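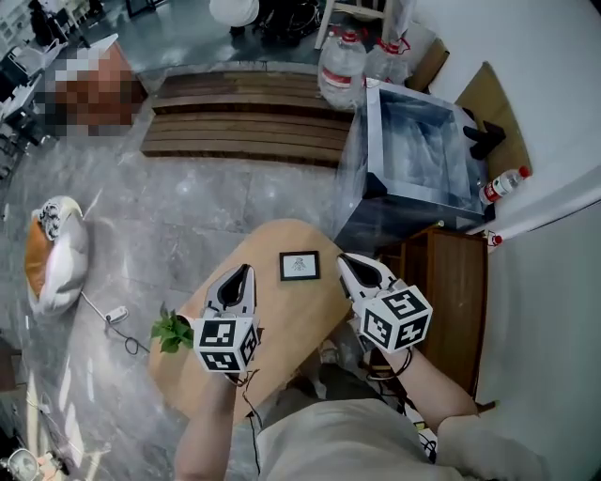
Elspeth Niven asked me, before I had even finished soldering the second trigger board, why anyone would go to the trouble of building two grippers for human hands when human hands already work so well. I gave her a rambling answer over the noise of the drill press, and the better version of it became this README.

Andum: a pair of hand-held grippers and the recordings made with them

Andum is a home build. The idea is that you hold one gripper in each hand and do ordinary tabletop jobs with them, and the recordings go toward teaching a two-armed robot to do the same jobs. The robot is called Grirkotau and it is still mostly a box of motors under my stairs, so please be patient with that half of the project. The grippers came first on purpose (well, that and the motors were back-ordered until February).

What's in the folder

hardware/ has the drawings for the fingers, the pads and the marker cubes
firmware/ has the code for the trigger boards
dow/ is the tool that turns marker sightings into hand positions
episodes/ holds the recordings, 424 of them at last count
notes/ is my build diary, which is messy and which I'm fond of

About the grippers

Both have two white pointed fingers with black pads on the inside, and under the fingers sits a white cube with black-and-white markers on its faces. The pads went through more versions than I care to admit. My early ones were too slick, and I spent a whole evening chasing a pencil across the table! If you print your own, glue the pads before you fit the fingers, and let the glue sit for 45 minutes.

Print the markers on matte paper. Glossy paper throws the ceiling light right back at you and Dow loses the cube. Check that the two cubes carry different markers too, or the left and right hands will swap places in your data, and you will only notice much later, as I did.

About the recordings

Each episode is one short task done at a table in an ordinary room, with the usual household things left where they live. I never cleared the place out for filming. The longest episode runs to 2,824 frames and the shortest usable length is 600; anything under that gets dropped by Dow when it builds the index. Faces are blurred.

Known problems

Cables snag. Tape them along your forearm if you have the patience.
Dow is slow on old laptops.
The Dridov branch has a newer trigger design that doesn't fit the current housing yet.

Elspeth has since borrowed the spare set, so if you write with a question about pads, she may answer before I do.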